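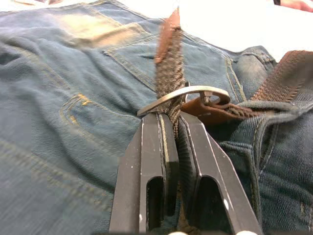 Category: Research Papers > Robot Learning

3.2 Gathering the belt demonstrations

We spent a good deal longer on the belt task than on anything else in the Skastis collection, and it seems fair to the reader to tell how those hours went. The job sounds simple enough when you say it to a friend: a pair of jeans lies on a white surface, a braided belt runs through the loops, and the arm has to bring the tip and the buckle together (anyone who has dressed a wriggling child will already see the trouble). The belt is soft, the cords stretch a little, and the tip will happily lean to one side just when you want it straight.

All of the demonstrations were given by teleoperation, with a person guiding the arm through the Pirihi hand controller and watching the wrist view on a screen beside the table. We recorded 281 episodes over 4 days. Of these, 200 went into training, and the rest were held back or dropped after review. New operators were given almost an hour of free practice before anything was saved, and we were glad of it, for the first tries were slow and rather timid.
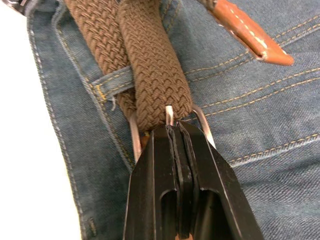

Krystyna Kalinowski

Figure 4. Wrist view during a belt episode. The finger tips are at the buckle, with the folded braid just above them and the leather tip lying on the jeans at the upper right.

Views like the one in Figure 4 taught us to be patient with our labels. With the fingers on the buckle, they cover a good part of the very thing one would like to see, and a single still says very little about what the operator meant to do next. We therefore labeled whole stretches of motion, using two broad phases, "reach and grasp" and "thread and pull," and we let the labelers scrub back and forth through the recording as often as they pleased. Where two labelers disagreed about the moment a phase changed, we kept both marks and trained on the span between them as belonging to either.

We also asked operators to leave their mistakes in. If the braid slipped, they were to go back and take hold of it again without stopping the recording, and these recoveries turned out to be some of the most useful material we have. The Wullard baseline, described in Section 4, was trained on the same episodes with the recoveries trimmed away, so that the two could be compared on an even footing.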